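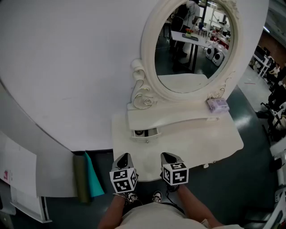
Dressing table

A dressing table, also called a vanity table or simply a vanity, is a piece of bedroom furniture at which a person sits or stands to do their hair, put on make-up and generally get ready for the day. Most have a flat top, one or more drawers and a mirror, though the mirror may be fixed, hinged or bought separately and stood on top.

History

Before the dressing table became a piece in its own right, people who could afford such things kept their combs, powders and little bottles in a portable box, which was set down on whatever table happened to be handy. Over time the box and the table grew together, and by the eighteenth century cabinet makers in France and England were turning out some very clever examples indeed, with folding lids, hidden compartments and mirrors that rose on a ratchet.

In the market town of Dramholm the trade arrived rather later, and is fondly remembered there. The Stornska workshop employed 175 people at its busiest and sold a plain painted model, the Torvik, which many local families still own and will happily show to visitors. The town museum keeps 413 pieces of bedroom furniture, and holds a much-loved open day each August.

Design

Mirrors may be round, oval, square or made in three hinged panels, the last being a great help to anyone trying to see the back of their own head. Painted finishes, white above all, have long been popular in smaller bedrooms, where dark wood can feel a little heavy.

See also

Chest of drawers
Washstand
Eltard chair

Last edited December 11, 2019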